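Hilfe gesucht: Wer packt bei Dotora mit an?

Servus und hallo! Ich suche Leute für unser kleines Packlager in Vonden, und zwar am liebsten schon ab April. Dotora verschickt gebrauchtes Geschirr, Besteck und allerlei Küchenkram (ja, auch die Eierbecher von Oma, davon haben wir gerade besonders viele), und ich komme mit dem Sortieren und Einpacken einfach nicht mehr hinterher. Im Regal warten 1.248 Einzelteile darauf, dass jemand sie in die Hand nimmt, anschaut und ordentlich verpackt!

Gearbeitet wird an großen, glatten Flächen. Ich bin da ein bisschen eigen: Bevor die nächste Bestellung drankommt, wird abgeräumt und gewischt, sonst landet am Ende ein Teelöffel im falschen Karton, und den suche ich dann bis abends. 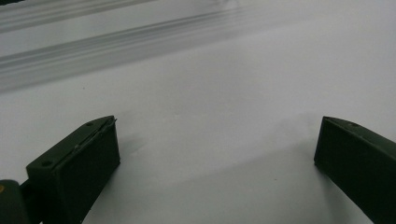

Lesezeit: 2 Minuten

Was du bei mir machst: Du holst die Teile aus dem Regal, prüfst sie auf Sprünge und Macken, wickelst sie in Papier und packst sie so in den Karton, dass beim Schütteln nichts klappert. Dazu kommt der Lieferschein, Deckel zu, Klebeband drauf. Zwischendurch wird auch mal gefegt oder Altpapier rausgebracht, das mache ich genauso wie alle anderen.

Eine Ausbildung brauchst du dafür nicht. Schön wäre, wenn du eine Weile stehen kannst und gern mit den Händen arbeitest. Und bitte Geduld mitbringen, manche Teekannen sind richtig zickig zu verpacken! Volljährig solltest du sein, also mindestens 18. Deutsch reicht so weit, dass wir uns beim Packen verstehen. Ich spreche selber mit Händen und Füßen, wenn es sein muss.

Zu den Zeiten: Die Schicht beginnt um 7 Uhr und geht bis mittags, wer mag, hängt nachmittags noch etwas dran. Die ersten 2 Schichten packen wir zusammen, damit du in Ruhe reinkommst (bezahlt natürlich). Kaffee und Tee gehen aufs Haus, und freitags... nein, Kuchen verspreche ich lieber nicht fest, das hat letztes Mal Ärger gegeben.

Das Lager liegt im Hof hinter der Druckerei Tamel, Fahrräder kannst du direkt am Tor abstellen. Mit dem Bus fährst du bis Alemneh und läufst den kleinen Weg am Zaun entlang.

Lebenslauf und Anschreiben kannst du dir sparen. Schreib mir ein paar Zeilen, wer du bist, wann du Zeit hast und ob du lieber Gläser oder Töpfe packst, oder komm vormittags vorbei und klopf kräftig, das Radio läuft meistens ziemlich laut. Ich freu mich auf dich!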